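주방 작업대 시연 수집 팁 모음 (양팔, 탁상형)

작성 Salura 작업실 / 최종 수정 20/07/2023

급하게 정리함. 순서 뒤죽박죽이니 필요한 것만 골라 보세요. 원격조작으로 주방 과제 시연 모으는 사람 기준이고, 세탁물 접기는 Trakine 쪽 페이지에 따로 있음.

시작 전

- 상판 먼저 닦기. 물기 남으면 반사 생겨서 머리 카메라 영상이 하얗게 뜸. 마른 행주로 한 번 더.
- 양쪽 그리퍼 끝까지 열었다 닫기 두 번. 소리 이상하면 그날은 하지 말고 손가락 나사부터 볼것.
- 손가락 패드에 기름 묻으면 머그 손잡이에서 바로 미끄러짐. 알코올 솜으로 닦고 완전히 말린 다음 시작.
- 과제 문장은 미리 적어두기. "옥수수를 바구니에서 꺼내 놓기" 정도로 짧게. 녹화 끝나고 쓰면 꼭 틀린다.
- 조명은 켜고 나서 끝까지 안 건드림. 커튼도 마찬가지. 오전분이랑 오후분 섞이면 폴더를 나눠서 저장.

물건 배치

가운데는 비워둔다. 제일 많이 받는 질문이 이건데 답은 늘 같음. 물건은 가장자리로 빙 두르고 한가운데는 두 팔이 만나는 자리로 남길것. 가운데에 뭐 하나라도 있으면 조작자가 그걸 피하느라 궤적이 이상하게 휘고, 모델이 그 휜 모양까지 배워버림.

큰 가전은 한쪽 팔 쪽으로 붙이고 문 열리는 방향을 꼭 확인. 문이 상판 안쪽을 보게 놓아야 팔이 덜 꺾인다. 식기 건조대는 반대쪽. 접시는 세워두되 처음엔 두 장까지만. 세 장부터는 뒤엣것 잡다가 앞엣것 넘어뜨리는 일이 확 늘어남.

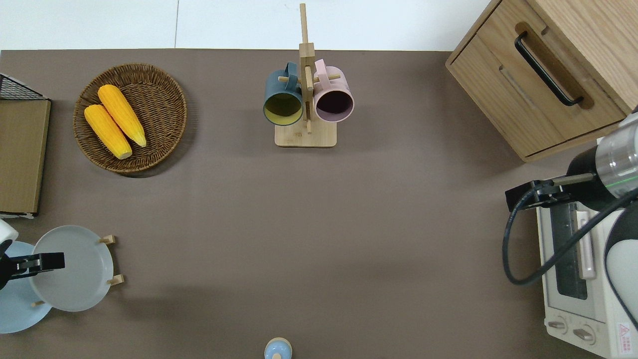

작업대 배치. 왼쪽 그리퍼는 접시 쪽, 오른쪽은 토스터 오븐 위.

머그 걸이는 팔 두 개 다 닿는 위치, 안쪽 가운데가 제일 무난. 컵은 겉과 안 색이 다른 걸 쓰면 나중에 영상 검수할 때 입구 방향이 금방 보여서 편하다. 비싼 컵 쓰지 마세요. 깨집니다.

바구니는 낮고 넓은 걸로. 깊은 바구니는 손목이 테두리에 걸림. 옥수수는 모형이든 진짜든 상관없는데 한 묶음 안에서 섞지는 말 것. 무게가 달라서 들어올리는 속도가 달라짐. 진짜 쓸 때는 물기 꼭 닦고, 여름엔 하루 넘기지 않기.

케이블

손목에서 나오는 선은 여유 있게 크게 돌려준다. 팽팽하면 팔 뻗을 때 당겨지고, 너무 길면 가전 손잡이에 걸림. 시작 전에 제일 먼 물건까지 한 번 뻗어보고 결정. 오븐 쓰는 과제면 전원은 뽑아두기. 가열은 안 함, 여닫기만.

녹화할 때

- 한 번에 60초 안쪽. 넘어가면 대부분 중간에 망설인 거라 어차피 버리게 된다.
- 시작 자세, 끝 자세 똑같이. 귀찮아도 매번 원위치.
- 실수하고 바로 고친 건 남겨둔다. 잡았다 놓쳐서 다시 잡은것도 좋은 자료. 물건이 바닥에 떨어진 건 삭제.
- 사람 손 들어가면 그 회차는 무조건 버림. 넘어진 접시 급하게 잡아주고 싶어도 녹화부터 끄기.
- 천천히 하되 멈추지 말기. 중간에 멈춘 구간이 길면 학습한 팔도 거기서 멈춰 선다. 진짜임.

얼마나 모아야 하나

머그 걸기 하나에 100회부터 시작해 보세요. 우리는 4월에 226회로 한 번 돌렸고 접시 옮기기는 그보다 적어도 쓸만했음. 지금은 전체 과제 합쳐서 2633회 넘게 쌓임. 근데 횟수 채우기보다 배치 바꾸기가 먼저. 같은 자리에서만 찍으면 컵이 조금만 옮겨져도 허공을 잡는다.

배치 바꾸는 법: 열 번마다 물건 하나만 옮기기. 손바닥 반 정도. 한꺼번에 다 옮기면 뭐 때문에 실패하는지 못 찾음. 접시 색 바꾸기, 바구니 돌려놓기도 한 번으로 침.

정리

끝나면 상판 치우기 전에 배치 사진 한 장. 다음날 똑같이 차리려면 이게 제일 빠름. 테이프로 자리 표시하는 분들 있는데 비추, 테이프가 영상에 찍혀서 모델이 테이프를 보고 움직인다 (우리가 당했음). 정 필요하면 상판 옆면에 연필로 살짝.

나무 건조대는 하루 한 번 흔들어보기. 핀이 헐거워지면 접시가 기울고 그때부터 자료가 다 조금씩 틀어짐. 목공풀 한 방울이면 됨. 밤새 말릴것.

파일명은 과제_날짜_회차. 한글 파일명은 Quispe 변환기에서 깨지니까 영문으로. 업로드는 그날 안에, 미루면 꼭 섞임.

오븐 문이랑 서랍 여닫기는 Flasstead 쪽 설정이 좀 달라서 따로 쓸 예정. 서랍 손잡이는 잡는 각도가 까다로워서 사진 더 찍고 올릴게요.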